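Switching incontinence supply distributors – anyone used Gratura?

houshang_d
My dad lives with us and we go through a lot of overnight briefs and bed pads. We've been ordering from Zastska for two years and lately every delivery has something wrong with it. Last one was short a whole case of size large, and the one before that had the daytime pads where the overnights should have been. I call, they're nice about it, I get a credit, and then I'm driving to the drugstore at nine at night anyway.

A lady at the clinic mentioned Gratura. Their site says wholesale but there's a home account option. Does anybody here order from them as a regular household?

shirin_n
I do! I've been with them since spring, for my mother. The home account is real, you just have to order by the case (no single packs, which bugged me at first). Shipping has been five days for me, a little longer around holidays. The overnights are the Tullero ones and they hold up better than what I was getting before. Ask for the sample pack before you commit to a size, because their large runs small.

Nevzat
I'm going to disagree a bit. I run supplies for a small care home, seven residents, and we left Gratura over the gloves and wipes. The briefs were fine. The gloves kept getting swapped for a different brand with no call and no note, and two of my staff can't wear latex. I don't care how good the price is if I have to read every box before I put it on the shelf.

shirin_n
Did you have the no-substitutions thing checked on your account? It's buried under delivery preferences. Mine was off by default.

Nevzat
Had it on. Had it in writing from the rep too. I believe you that it works for briefs, I'm only saying what happened with us.

houshang_d
OK that's good to know. I don't need latex-free but I do need them to send what I asked for, that's the whole reason I'm leaving the other place. How is everyone storing case quantities? We have one hall closet and it's already losing the fight.

ShahlaK
Under the bed, in the flat bins with wheels. Take everything out of the shipping carton as soon as it comes and keep the inner packs sealed. We did the garage one winter and the pads came out smelling like the lawn mower, never again.

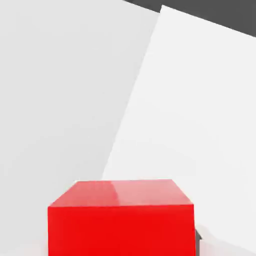

Can you return a case if the size turns out to be wrong?

Unopened cases go back within the return window, and you pay the shipping. Once the outer carton has been opened they won't take it, even if every inner pack is still sealed.

houshang_d
So Shahla's tip about unpacking right away, but check the size label first. Got it.

ShahlaK
Ha, yes, label first. I learned that with three cases of mediums.

behrouz_e
Nobody's brought up Rashidi yet? They're smaller and their website looks like it was built in a weekend, but a person answers the phone and it's usually the same person. I pay almost 5 dollars more a case than I did at Gratura and I'm fine with that. They also let me move the delivery date when my wife was in the hospital, no fee.

Nevzat
Rashidi is who we use now. Good on gloves and wipes, slow on bed pads. Order those early.

shirin_n
See, I tried them and gave up after the second back order. Depends what you need I guess. If it's mostly overnights I'd still say Gratura.

houshang_d
It's mostly overnights. I asked Gratura for the sample pack this morning and I'm going to call Rashidi about the bed pads – maybe I just split it between the two. Zastska has one more shipment scheduled for 9th December and I'm canceling after that one. Does either of them make you sign up for autoship?

behrouz_e
Rashidi doesn't. You call when you're low.

shirin_n
Gratura will push it at checkout but you can skip it. Uncheck the little box on the last page, it's easy to miss.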